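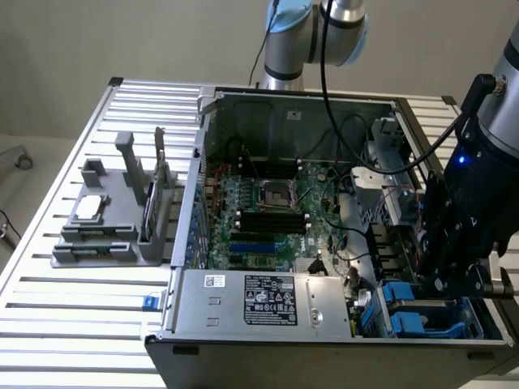

By Yayra Alhassan and Elikem Addo | Cimix Retail Documentation | Last revised August 17, 2018

Section 4. Setting Up a Store for Licensed Cannabis Sales

4.1 Scope

This section covers the configuration of Cimix Retail for a store that holds a license to sell cannabis to adults. It applies to stores run directly by a public retailer and to private stores that buy from a public wholesaler. Medical sales are handled in Section 6.

Complete Section 3 (Users and Roles) before you begin. The person doing the setup needs the Store Administrator role. A Shift Lead can view the settings described here but cannot save changes to them.

4.2 Before you start

Have the following at hand:

The license certificate for the store, with the license number and expiration date
The product list supplied by your wholesaler, saved as a Dosia file
The legal age, per-sale limit and permitted hours that apply at the store's address
The name of the person responsible for the monthly report

Note: Cimix does not supply legal limits. The values in a new store profile are blank, and the sales screen stays locked until they are filled in. Where a city sets stricter hours than the province or state, enter the stricter ones.

4.3 Creating the store profile

1. Open Administration > Stores > Add Store.

2. Enter the store name as it is written on the license. The trading name, if different, goes in the Display Name field and is what prints on receipts.

3. Select Regulated Products, then Cannabis. A store that also sells alcohol must have a separate profile for each license, even where both are sold from one counter.

4. Enter the license number without spaces or dashes.

5. Enter the expiration date. A reminder is sent to all Store Administrators 39 days before this date. The interval can be made longer under Notices, but not shorter.

6. Select the time zone.

7. Click Save as Draft. Do not click Activate yet.

4.4 Age check

1. In the draft profile, open the Age Check tab.

2. Enter the legal age in whole years.

3. Choose a check mode. Entry Only records one check at the door. Entry and Sale requires a second check at the register before payment.

4. Under Accepted Documents, mark each kind of identification your regulator allows. Kinds left unmarked do not appear on the clerk's screen.

5. Set Store Birth Date to Off unless your regulator has told you in writing to keep it. When the setting is off, the record holds only the time of the check, the clerk's user code and the result.

CAUTION: Changing Store Birth Date from On to Off does not remove dates already recorded. To remove them, run Purge Customer Data (Section 9.2) after the change.

A refused check ends the sale. The clerk cannot reopen it, and a Shift Lead code does not override it. If the customer returns with a different document, start a new sale.

4.5 Purchase limits and hours

1. Open the Limits tab.

2. Enter the per-sale limit in grams of dried flower.

3. For oils, capsules and seeds, enter the equivalence rate published by your regulator. Each product class needs its own rate. A class with no rate cannot be added to a sale.

4. Open the Hours tab and enter the permitted sales hours for each day, including public holidays.

5. Set Closing Behavior. Finish Open Sales lets a sale begun before closing time run through to payment. Stop at Closing cancels it.

Note: Permitted hours are the hours allowed by law. Staffed hours are entered in the scheduling module and have no effect on the sales lock.

4.6 Loading the product list

1. Open Products > Import and select the Dosia file from your wholesaler.

2. Check that the number of rows read matches the number stated in the file header. The sample file supplied with the software has 2,274 rows.

3. Review the rows listed under Held. A row is held when the lot number is missing, when the THC or CBD value is blank, or when the product class is unknown.

4. Correct held rows in the source file and import it again. Held rows cannot be edited on screen.

5. Click Accept.

Prices set by a public wholesaler are marked Fixed and are shown in gray. Discounts, coupons and loyalty points do not apply to fixed-price items. If a promotion created in another module includes such an item, the item is skipped and error 29 is written to the log.

CAUTION: Do not import a new list while a register is open. Lots received during the import may be posted twice.

4.7 Assigning staff

1. Open Staff > Certifications.

2. For each clerk, enter the training certificate number and the date it was issued.

3. Assign the clerk to the store. Clerks without a current certificate can be assigned but cannot sign in to a register.

Stores with a collective agreement should check its wording before turning on Individual Sales Reports. The report shows refusals and voided sales by user code. It is off in new profiles.

4.8 Testing and activation

1. In the draft profile, select Test Mode.

2. Ring up one sale within the limit and one over it. The second must be refused.

3. Run an age check with a test birth date one day under the legal age. The result must be Refused.

4. Close the register and print the day report. The report must carry the license number and the word TEST on each page.

5. Clear Test Mode and click Activate. Activation must be confirmed by 2 users with the Store Administrator role, each with their own code.

After activation, the license number and store name are locked. To correct either one, contact Broketti support and quote the store code shown at the top of the profile. Stores connected through the Asante reporting link should also send the corrected certificate to their regulator before the next monthly report is filed.

Continue with Section 5, Receiving and Counting Stock.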